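# Trurkberg library to drop overdue fines and start mailing glasses, keys and cards back to owners

The Trurkberg public library will stop charging fines for overdue books in October and will change how it handles the things people leave behind in the building. Both changes were approved at the same meeting and will start together.

Under the current rules, a late book costs the borrower a small amount for each day it is out, up to a limit. Once the limit is reached, the card is blocked until the balance is paid at the desk. The library says 1141 cards are blocked at the moment, and that most of them have not been used in more than a year.

Those cards will be cleared when the new rules take effect. Cardholders do not have to come in or fill out a form. Anyone who still has an old library book at home can return it at the main desk or in the outside drop box on Maltetti Street, and no fee will be added.

Lost and damaged items are a separate matter. A book that is more than eight weeks late will be treated as lost, and the borrower will get a bill for the cost of replacing it. If the book then comes back in usable shape, the bill is canceled. The library will also keep charging for damaged discs, missing puzzle pieces and the telescopes in the equipment collection.

Interlibrary loans are not covered either. Books borrowed from the Malinowski branch or from other systems keep the due dates and charges set by the lending library. The desk staff will put a yellow slip in each of those books so that people can tell them apart.

The library expected to collect very little from fines this year and did not include them in its budget for next year. Fine income has gone down steadily as more borrowing moved to e-books, which return themselves. The cost of sending out overdue notices by mail was higher than the amount the notices brought in, according to the report given at the meeting. Notices will now go out by e-mail and text message, with paper letters only for people who ask for them.

The second change is about lost property. The library collected 778 items last year in its main building, the children's room and the parking lot. Umbrellas and gloves made up the largest group, followed by water bottles, chargers, reading glasses and keys. Only 184 of the items were claimed.

Until now, found items went into a cabinet behind the desk and stayed there until the end of the season. People had to describe what they had lost, and staff had to search the shelves by hand while others waited in line. Phone calls about lost items were handled the same way. Some items sat in the cabinet for most of a year without anyone asking about them, and a few were thrown out in cleanups with no record kept.

From October, every item will be logged on the day it is found, with a short note on where it turned up. The log will be kept at the desk and a simple list will be posted on the library website each afternoon at 4. The list will use general terms only – "one glove, dark" or "keys, 2 on a ring" – and anyone making a claim will have to fill in the rest.

Items with a name, phone number or library card inside will be handled first. Staff will contact the owner the same day. If the owner cannot come in, the library will mail small items such as glasses, keys and cards at its own cost to any address in town. Larger things, including bags and coats, have to be picked up.

Wallets, phones and passports will still go to the police station on Kiltari Road at closing time, as they do now. Food and open drinks will be thrown out. Everything else will be kept for 60 days and then given to the thrift shop next to the bus station.

The library is asking people to put a name or phone number inside the things they carry most often. A small sticker on the inside of a glasses case or a label sewn into a bag is enough. Free labels will be available at the desk and in the children's room while supplies last.

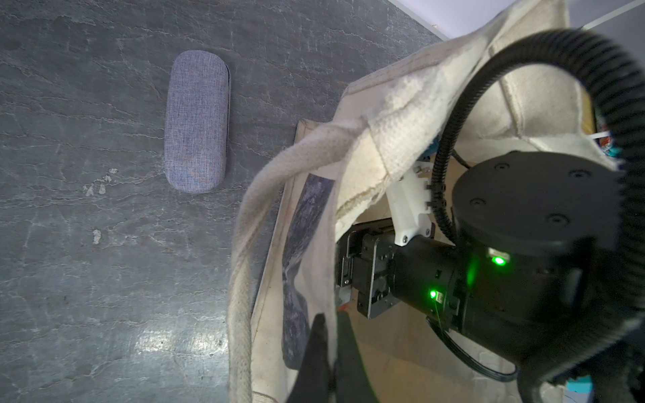
Several people spoke during the public part of the meeting, and one of them said she had stopped using the library four years ago over a balance she could not clear, and that her children had never had cards for the same reason. She asked whether they could sign up before October. They can, and the old balance will not count against them.

Another speaker was against dropping the fines. He said he returned his books on time and did not see why others should not have to, and he asked what would happen to waiting lists for new books. The library answered that a card will still be paused when a book is two weeks late, so that the borrower cannot check out anything more until it is back. The pause ends as soon as the book is returned, with nothing to pay. New books with a waiting list will keep the shorter 14-day loan and cannot be renewed.

There was also a question about money already paid. Fines paid before the change will not be refunded, including payments made this summer. People with a payment plan can stop paying once the new rules begin, and any amount still open will be wiped out.

The library will look at return rates again after 12 months. If waiting times get much longer, the loan period for popular books may be cut, but the report does not suggest bringing fines back.

The Malinowski branch will follow with the same lost property rules early next year. It has no room for a separate cabinet, so items found there will be held for one week and then sent to the main building with the regular book delivery.

Opening hours stay the same at both locations. The main desk is open from 9 in the morning, and questions about a blocked card or a missing item can also be left on the library's phone line overnight.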